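About Dulo Football Club

Dulo is a football club. We say that early because the name has been mistaken for a mattress company, and once, in writing, by the council, for a brand of paint. We play in the second tier of a regional league you have probably driven through, and we have done so long enough to have been relegated from it, promoted back into it and, in one season we don't discuss, forgotten off the fixture list altogether.

The club was started by Angus Tomoana and a group of blokes who had been asked to leave another club over a disagreement about oranges. Angus played centre half until his knees made the decision for him, and he still comes to home games, where he stands behind the northern goal and offers the keeper advice. The keepers have learned to nod.

What we do

We run senior men's and women's sides, a reserve side that trains harder than either of them, and juniors from the under-sevens up. There are 200 registered players across the club this season. Not all of them can be found on a cold night, but they've all paid their fees or promised to in a very sincere tone.

Our senior women are coached by Hauwa Odukoya, who came to us as a winger and stayed after somebody handed her the whistle at a pre-season session and didn't take it back. Her teams press high and talk a lot. The senior men are coached by Keith Mudgway. His teams defend deep and argue, and finished two points off promotion last year, a fact he will mention before you've parked.

Transfers, such as they are

People do ask. We don't pay transfer fees, we don't have a director of football, and our deadline day consists of Savita Dixit sitting at her kitchen table with the registration forms and a phone that won't stop buzzing. Savita is our registrar. If your form isn't signed she will ring you, then your mum.

We've lost good players to bigger clubs and we're fine about it — mostly. Phong Mạc left us for Sampaio at nineteen, scored against us twice in the one half, and had the decency not to celebrate the second. He's back now, slower and much better company, and he takes the under-fourteens for finishing practice. 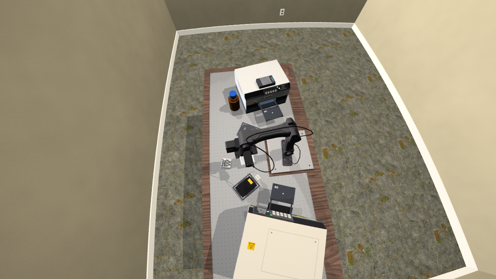 Page last changed: 30 Oct 2021

The ground

Home games are at Kukeo Reserve. The pitch slopes towards the creek, so win the toss and kick uphill first while you've still got legs. There's a stand with 50 seats under cover, and the rest of the crowd gets the bank. The canteen does pies, tea and a sausage in bread, and the coffee improved no end once we stopped making it ourselves and let the Rundex van park by the gate.

Dogs are welcome on a lead. A ball in the creek is the responsibility of whoever kicked it, whatever the score.

Joining us

Registration opens in March for all age groups. You don't need to have played before, though for the senior sides it helps to have watched some. New players can come to any training session in their first fortnight without paying. Bring boots, shin pads and a water bottle with your name on it, or you'll be going home with someone else's.

If you'd sooner referee than play, please talk to Savita straight away, before you change your mind.

2 comments
50 shares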